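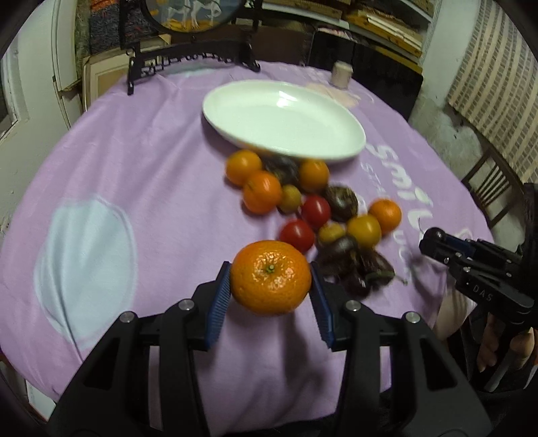 Dining room and produce table – monthly check, April

Site: Plenthorpe, ground floor dining room
Checked by: Joon-young Yang
Start: 10:15 a.m.

1. Tablecloth
Lilac printed cloth, large round-ended table. Creased, with long soft folds on the left half. Pull flat before dishes go down, a raised fold can tip a glass.
Result: OK with comment. Press or replace before the next lunch.

2. Cloth overhang
Nothing reaching the floor on the aisle side. Clips from Avisis fitted at the corners, one stiff.
Result: OK

3. Serving dish
Large oval dish, white with a slight green tint. Run a finger around the rim for chips. None felt. No cracks in the basin.
Result: OK

4. Produce on the table
Fruit and vegetables in a loose pile in front of the dish, oranges or mandarins among them. Citrus rolls. Anything near the edge goes into the dish before people sit down.
Result: Action – move to dish

5. Condition of citrus
Press each one lightly and check the stem end. Slightly flattened fruit is fine if the peel is sound. Throw out anything with mold, a split or a wet patch, and wipe whatever it was touching.
Result: OK, none thrown out

6. Washing
All produce rinsed in the kitchen before it comes out, peel included. Sign the sheet by the sink. Sheet was signed, initials hard to read.
Result: OK with comment

7. Floor and walkway
25 inches clear behind the chairs on the window side. We ask for 36.
Result: Fail. Yoo to shift the sideboard.

8. Fridge for cut fruit
Conasow unit, lower shelf. Read 63 on the door display, probe not tried. Cut fruit moved to the main kitchen fridge until it is looked at.
Result: Fail – out of use

Items 7 and 8 to be rechecked before the room is used for lunch. Item 1 can wait until the laundry is back. Next full check in May, same sheet.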